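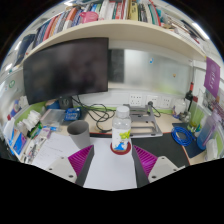 According to a reader's letter printed in the studio's own newsletter, Drollora "is a platformer that punishes you for jumping", and the phrase has followed the game ever since. Later coverage repeated it often enough that the developer added it to the store listing.

**Drollora** is a side-scrolling puzzle-platform video game developed by Lokier and published by Shih for Windows and home consoles. It was released digitally in December, with a boxed edition following on 5 July 2020. The player controls a lamplighter crossing the flooded town of Brornodbridge, where every jump lowers the water level in one part of the map and raises it in another.

## Gameplay

The game is divided into 13 districts, each built as a single continuous level with no loading screens. Water is the central mechanic. A counter in the upper corner of the display records the number of jumps made since the last checkpoint, and sluices open or close when the counter reaches set values. Most puzzles can be solved in several ways, although the final two districts have one solution each.

The lamplighter can walk, climb, jump and carry one object. There is no combat. Contact with deep water returns the player to the previous lamp, and the jump counter is restored to the value held when that lamp was lit. Lamps also act as fast-travel points once a district has been completed.

Local co-operative play supports two players. The second player controls a ferryman, who can cross deep water but can't climb. Jumps are counted jointly. Online play was not included at launch and was added in the second update, together with colour-blind settings for the sluice markers.

## Development

Lokier began work on the game as a top-down prototype in which the player moved barges through a network of locks. The side-on view was adopted after early testers had difficulty judging water depth from overhead. The prototype's lock logic was retained and still governs the sluices in the finished version.

Levels were drawn on grid paper before being entered into the editor. The studio produced more than 200 rooms, many of which were merged or discarded when the continuous districts were introduced. Animation runs at a fixed rate independent of the display — a decision that caused visible stutter on some monitors and was revised in the first update.

## Release

The boxed edition contains the base game, both updates and a folded map of Brornodbridge. A separate soundtrack release contains 11 pieces, including two that are not heard in the game. Owners of the digital version received the same updates at no charge.

## Reception

Reviewers generally favoured the level design and the restrained use of text. Criticism centred on the spacing of lamps in the fourth district, where a single mistake could cost 40 jumps of progress. Lokier moved three of the lamps in the second update. The original placement remains available from the options menu under the name "High Water".

## See also

- Puzzle-platform game
- Co-operative video game
- List of games published by Shih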